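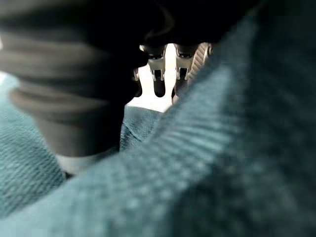
Getting candle wax out of a tablecloth

My mother-in-law's good linen cloth comes out every September for her birthday, and every year somebody leans over for the cake and tips a candle. I used to go at the wax right away with a butter knife while it was still soft, and all I ever did was push it deeper into the weave!

Now I leave it alone until it has gone hard. If the cloth is small enough, fold it into a bag and put it in the freezer for an hour (mine shares a shelf with the peas). The wax gets brittle and most of it snaps off with your thumbnail or the edge of an old spoon.

For what's left, lay a brown paper bag under the spot and another on top, plain sides facing the cloth, and press with a warm iron, no steam. You'll see the paper go dark as it soaks up the wax. Move to a clean bit each time, and keep going until the paper stays dry.

Colored candles can leave a tint behind. My neighbor Lanying Tian dabs hers with rubbing alcohol on a cotton ball, and it has worked for me on white cloth, though do try a hidden corner of the hem first. Then wash as usual and hang it on the line. Don't put it in the dryer until you're sure the mark is gone, or it may be there for good.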